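Film Studies Project Report
Do remakes lose the ending? A comparison of Stakcombe and its remake
1 December 2025

Our group set out to test a claim that gets repeated in almost every review of a remake: the original had a hard ending and the new version went soft. I was doubtful about this from the start, mostly because the people who say it rarely seem to have watched both films in the same month.

The two films were Stakcombe, a low-budget crime drama about a ferry clerk who covers up a theft, and Cemthorpe, the remake, which moves the story inland and makes the clerk a bank guard. We watched each one twice and logged every scene in a spreadsheet. Stakcombe came to 484 shots by our count. Cemthorpe came to 684. Two of us got different totals for the chase in Cemthorpe, and we used the lower one.

More shots did not mean more happening. The remake cuts between faces in conversations the first film plays in a single take. The Bratu hotel scene is the clearest case. In the original the clerk sits and lies to his sister for nearly the whole scene, and we wait. In the remake the same lie is chopped up so much that I stopped watching for his reaction.

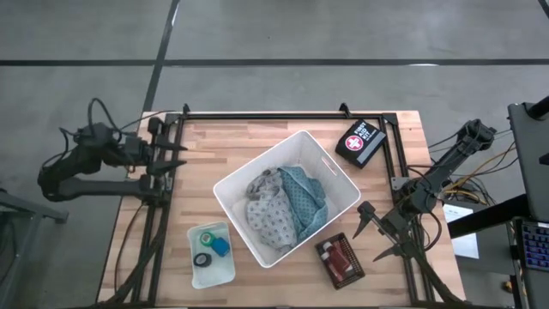
Fig. 1. Butcher-block workbench with two black arms.

As for the ending, the clerk in Stakcombe gets away and is miserable. The guard in Cemthorpe is arrested and forgiven. Most of our group called the second one softer. I am not convinced. He goes to prison, after all, and the forgiveness takes up under a minute. What makes it feel soft is the music, which starts before anyone has spoken.

We also read 9 reviews of the remake. Six used the word "safe" and only one of those pointed to a particular scene. The Jastent film club poster quotes a line calling the original "flawless" - I would like to know what that writer made of the boat explosion.

Limits of the project: two films is a very small sample, and our essay limit of 2000 words meant the sound section was dropped. We also watched Stakcombe first both times, so our view of the remake was probably tilted. A second group should do it in the other order.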